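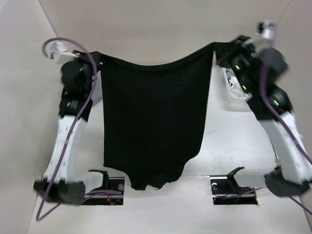

Sep 17, 2019

Black cloth again. I said in April I was done buying black anything for the house, and tonight I spent most of the evening with a big black cloth, trying to get it to lie flat enough to fold. It would not. Josée Paquette says it's because I start from the wrong edge. I have my doubts about that, as I have my doubts about most of what Josée Paquette brings home from that folding class.

The class is run by Gustumero, which sells storage bins, so of course the folding they teach ends in a shape that fits a storage bin. She came back with a two-page handout. The main idea is that you never fold a large cloth on a table. You lift it by the two top corners, let it hang, wait for it to settle, and only then bring the corners together. "Let the weight do the work," it says at the top. I've been letting the weight do the work for years and the weight has never folded one thing for me.

But fine. I'm not so stubborn that I won't try it, and she had gone to the trouble of making me a copy.

What happens when you hold a cloth that size by the top corners is that the middle of the top edge sags. The handout has a little drawing in which the top edge is straight as a ruler. I would like to meet the cloth that does that. Mine droops in the middle like an old clothesline, and the band along the top, where it's doubled over, gets its own set of creases following the droop. Pull the corners farther apart and the droop goes away, but then you get hard pull lines running down from each hand and your arms give out. Bring them closer and it sags more. One corner always ends up higher than the other too. I'd have sworn I was holding them level.

And the bottom! The handout talks as if there's a bottom edge. There's supposed to be one, sure, with two corners on it like the top ones, but it never hangs where it should. It bunches. It goes in steps, one side shorter than the other, with a lump of something underneath, and if there's any kind of table below, that's where it piles up or drags over the front. I shook it out twice. The second shake made it worse on the left and a bit better on the right, so I suppose that's a tie.

Being black doesn't help. On a white sheet or a striped one you can see where the fold wants to go. On a matte black cloth everything is just dark, with slightly darker lines in it, and at night under the kitchen light I can't tell a crease from a hem. I folded one section over what I took for the hem and it was a wrinkle. Trevor Gosselin once told me to sew a bit of white thread at each corner of anything black and large. I laughed at him then. I'm not laughing so hard now, though I haven't gotten out the thread either.

I asked Josée Li what she thinks, because she worked five years in linens at Dreveck before they closed the counter, and I trust her over any handout. She said they hung the big ones too, sometimes, but with two people, and that one person doing it alone is mostly for show. Then she said the real trick was to fold it before it's had a night in the basket. That I believe. It isn't much of a trick, it's just doing your chores on time, and I notice you can't charge for a class in that.

Josée Paquette did it once in front of me, to be fair to her. Lift, wait, corners together, drop one side, catch the fold, lay it down, thirds. It came out pretty well. Not like the drawing. One side stuck out past the other by the width of my thumb, and she tucked it under very quickly and put her hand on top. I saw it. She knows I saw it. We had tea after that and talked about the gutters.

So what do I think, now that it's late and I've had a go at it myself? The hanging part helps some. I'll give it that much. Letting it hang for a minute does take out the worst of the bunching near the top, and you can find the two corners you need without crawling around on a table hunting for them. I'd do that part again. The waiting for it to "settle" I don't buy. I waited until my shoulders hurt and the lower part looked exactly as lumpy as when I started. Gravity had its chance.

I also don't buy that it's faster. My old way is to spread it on the bed, walk around it, pull each side, and fold toward the door. It's slow and it's boring and there's usually a cat hair in it by the end, but it comes out square. Kirsten MacPherson irons hers first and then folds, and says anyone who folds without ironing is storing wrinkles. I'm storing wrinkles, then. They can have the whole bottom shelf.

The handout says 53 households tried this at home and "loved the results." I'd like to know who asked them and whether they'd already bought the bins. We have not bought the bins. Josée Paquette mentioned them again while she was rinsing the cups, very lightly, as if it had just come to her, and I said we'd see how the hall closet looks once the coats are sorted. That should hold until winter.

Other things, so I don't forget them. Mervin McKinnon called about the ladder and I told him he can keep it another week. Pay Turcotte for the furnace visit. The soap from Jorketti is the one that left the dark load stiff, so no more of that, I don't care what's on sale.

The cloth is on the chair by the window. It's folded in half, and then in half again on one side only. I'm going to try the bed in the morning, and if she asks, I'll say I let it hang first.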